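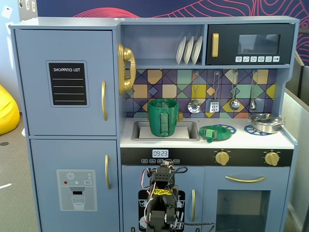 Kitchen setup, mug in the sink, block on the green plate

Teleop demos: how much should I vary the start pose?
Board: Small arms / Teaching and demos

flatbrass
Posted 2026-10-18

I'm teaching the arm to move the green mug out of the sink and onto the counter by the second burner mat. Leader arm in my left hand, follower does the work, Konderari for recording. I have 38 demos so far, all with the mug handle facing forward like in the picture.

The policy I trained on those reaches for the sink every time, but it closes too early on maybe half the tries and pushes the mug into the faucet. If I turn the handle even a little it doesn't get a grip at all.

Two questions. Do I start over with varied mug positions, or add to what I have? And should the plate and block stay put while I record?

tern_and_bolt
Add to what you have. 38 is small, so whatever you record next will outweigh it soon enough. I'd get to 300 before judging anything. Turn the mug between every take and move it around the basin. Same with the arm: start it from a different rest pose each time, within reason.

Move the plate too. If it never moves, the policy can use it as a landmark and you'll find that out the day somebody bumps it.

oldgearbox
I disagree with going straight to 300. Get one pose working first. Half the tries failing with the handle in the same place every time isn't a variety problem, it's a problem in the demos. Play back 8 of them at normal speed and watch only the gripper. My guess is you pause over the mug in some and close on the way down in others. The policy averages that and closes early.

flatbrass
Played them back. You're right about the pausing. In the first batch I stop above the rim, wait, then go down. Later on I got faster and it's all one motion. I can see it clearly now that I'm looking for it.

oldgearbox
Throw out the slow ones, or the fast ones. Doesn't matter much which, as long as they match.

tern_and_bolt
Keep the slow ones if you have to choose. Fast demos look nice but a small arm lags behind the leader, and what gets saved as the action is where your hand was — so you're teaching it to close before it's there.

Still think narrow data is a waste of an evening. Once the timing is fixed you'll have to record the varied set anyway.

millrace44
Has anyone done this by hand guiding instead? I turn the torque off and push my arm through the motion, save the joint positions, then play it back with the torque on and record the cameras during playback. Takes twice as long, but the grip is much cleaner.

oldgearbox
Did it for a drawer task. Works fine for one fixed path. For a mug that moves around you'd need a new path for every spot, and playback doesn't correct itself if the mug slips. With the leader you correct without thinking about it, and those corrections are worth having in the data.

millrace44
Fair. I only do fixed paths.

pinwheel_d
Check the cable on the right side of the arm. It hangs down over the cabinet door, and on mine a cable like that used to tug the wrist when the base turned left. I tied it along the upper link and left a loop at each joint.

Also, what's your camera view? From behind the arm like in the photo, the gripper is going to cover the mug right when it matters. I added a second one on the wrist and stopped having early closes.

flatbrass
One camera, off to the left. I can borrow a second one this week. Will retie the cable.

tern_and_bolt
Add the camera before you record anything else. You can't go back and give the old demos a wrist view.

flatbrass
OK, that settles the start over question. Plan is wrist camera, cable tied up, slow approach with no pause at the rim, handle forward for the first 38 again, then turn the mug. Plate and block stay where they are until the grip works.

oldgearbox
Good plan. Save the old set under another name anyway.

tern_and_bolt
I'd move the plate from day one, but it's your kitchen.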